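In Defense of the Unfolded

Catherine Yule

My mother folded dish towels in thirds. She folded them in thirds for 34 years, in a house on Whitlock where nothing with a hem ever lay flat or in a heap, and I grew up thinking a crumpled shirt was a sort of moral event.

I folded in thirds myself until last March, when I timed it. Ten minutes a load, plus the sulking. Multiply that by every load I have left and you get a figure I'd prefer to spend in a chair.

So now the dark stuff comes out of the dryer and lands on the table, and there it stays for a while, looking like a seal that has given up.

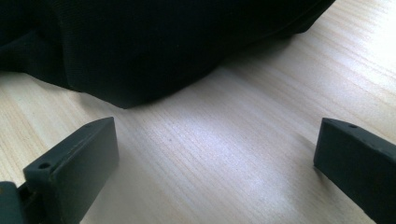
My friend Aminu Nwankwo believes this is how civilizations end. He owns a folding board. He has told me, with real feeling, that a drawer of upright T-shirts "lets you see your options," as if I were choosing among job offers and not six black shirts I bought on the same afternoon.

What I use is a basket. It has a handle slot and it asks nothing of me. You pick up the cloth, you put it in, and the cloth takes whatever shape it likes. Aminu calls this storage for raccoons. I notice he said so while wearing a sweater with a crease across the chest sharp enough to open mail.

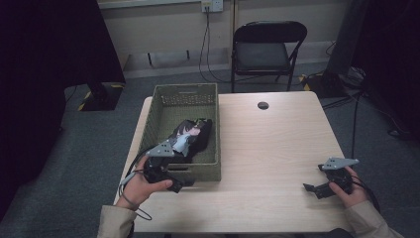 Dark cloth in the green basket, unfolded.

I'll grant him linen. I'll grant him anything you have to wear in front of a judge. But most of what we own is worn under something else or dragged on in the dark, and it doesn't need to be squared off like a flag first. My mother visited in the fall and looked into the basket for a long time. Then she took out one towel, folded it in thirds, and put it back on top.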